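Progress on the cup-handling work, February, for the Zikbridge steering group

You asked for fewer adjectives this time. We have collected 499 of the 1000 demonstrations promised, which is just short of half, as Ghislain Thibodeau has pointed out to me more than once. All were done by hand with the gripper tool, in a lived-in bedroom, on paper cups of assorted sizes. Cups, I can report, have no respect for a schedule.

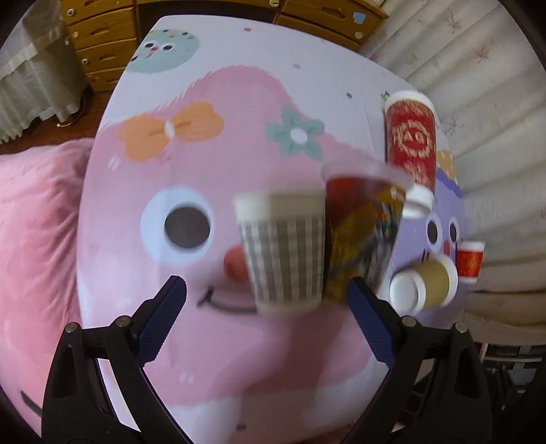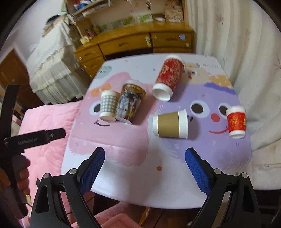 Orla Carroll read the draft and asked whether 65 demonstrations from one room teach the robot about cups or merely about that room. She would sooner have fewer takes and more bedrooms, and wants the Plulimside house brought forward. I have no good answer, so Plulimside it is.

Spending is on plan, apart from finger pads, which wear out faster than the people holding them — a close race by four in the afternoon. We ask to move the training run back a month and leave the budget as it stands.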